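Plisutdale Kitchen Notes
Kitchen Notes > Small Appliances > Electric Kettles > FAQ

Filed under: Kettles, Buying Advice, Shared Kitchens

Electric Kettles: Questions We Keep Getting

Last updated August 10, 2026

We answer mail about kettles more than any other appliance, and most of it starts with something the writer read on a box. We have little patience for boxes. These are the questions that come up most, with the answers we would give a relative.

Do I need an electric kettle if I have a microwave?

Need is a strong word. If you make one cup of tea a week, no, and anyone who tells you different is probably selling kettles. If you make several hot drinks a day, or you share a kitchen with people who do, a kettle earns its space. It shuts itself off and it pours. A mug out of the microwave does neither, and the handle is sometimes the hottest part of it.

Is the "rapid boil" label worth paying for?

Mostly not. How fast a kettle boils depends on how much power it draws and how much water you put in it. American kitchen outlets put a ceiling on the first part. You will see a 3000 watt figure quoted in reviews written overseas, and it has nothing to do with what you can plug in here. Put less water in. It is free and it works better than the label.

Does the color or finish matter?

For looks, yes. For the water, no. Pale colors show coffee drips and greasy fingerprints near the handle, and shiny metal shows everything. We've been told that a matte coating "resists smudging." The ones we have lived with resisted it for a month or so.

What's the difference between a gooseneck and a regular spout?

A gooseneck pours a thin, slow stream, and you can put it where you want it. That is useful for pour-over coffee. It is a nuisance for filling a pasta pot, a hot water bottle or six mugs in a row. A lot of people buy a gooseneck because it looks serious, then stand at the counter waiting for it to empty. If you don't make pour-over, buy the regular one.

Are the temperature settings accurate?

We doubt it, at least to the degree shown on the display. The sensor is usually near the bottom and the water near the top has its own ideas. Check with a cheap kitchen thermometer if you care. For black tea you want a full boil anyway, and for green tea you can boil it and wait a few minutes with the lid open. People did this for a very long time before there were buttons.

Pindetti or Celent?

These are the two names we get asked about most. We've used both and would not drive across town for either. The Pindetti has a handle you can get your whole hand into and a lid that is hard to open with wet fingers. The Celent opens easily and has a fill window in a spot where your hand covers it. Pick the annoyance you can live with. The Bataineh is cheaper than both and we haven't had one long enough to say anything useful, although the manual claims a life of 3000 boils. We would love to know who was standing there.

How should I try a kettle before I keep it?

Fill it to the line with cold water and lift it, before you plug anything in. This is where boxy handles and round handles part ways, and the catalog photo won't tell you which suits your wrist. Pour the water out into the sink, slowly and then fast. Open the lid with one hand. Look inside for seams you can't reach with a cloth. Then set it on the table or counter where it will live and see where the cord ends up.

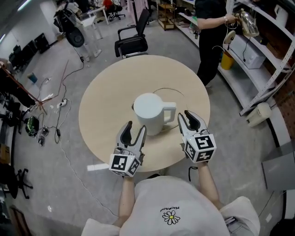
The cord gets far less attention than it deserves. Most kettle cords are short on purpose, and most bases have somewhere underneath to wind up the extra. Use it. A loop of cord lying across a table will find a sleeve sooner or later. Extension cords are a poor answer – move the kettle closer to the outlet.

Can I swap bases between kettles?

Don't. Two bases can look identical and still not match, even within one brand. If you own more than one kettle, put a strip of tape on each base with the name of the kettle it belongs to. The same goes for storage: a kettle on one shelf and its base on another is how people end up with a drawer of orphans.

How often should I descale?

When you see scale. The schedule in the manual was written by someone who has never met your tap. With hard water that might be every couple of weeks, with soft water a few times a year. Equal parts white vinegar and water, bring it to a boil, let it sit until it's cool, rinse well. Boil one batch of plain water and throw it out before you make tea. We have tried two of the branded descaling powders and could not tell the result from vinegar, apart from the smell.

My new kettle tastes like plastic. Will it go away?

Usually, after three or four full boils with the water thrown out. If it's still there after a week, send the kettle back. We've read the advice about lemon slices and baking soda. It may help, but you shouldn't have to cook the taste out of something you just bought.

Is it okay to leave water in it overnight?

It won't hurt you, but it does leave a ring, and the ring turns into the scale you were asking about one question ago. Empty it at night and leave the lid up.

Do you accept kettles from manufacturers?

No. We buy ours, and we give them away when the shelf gets full. The next round of kettle notes is planned for October and will include the Bataineh, if it's still working.

Contact Plisutdale Kitchen Notes | © 2026 Plisutdale Kitchen Notes | Back to top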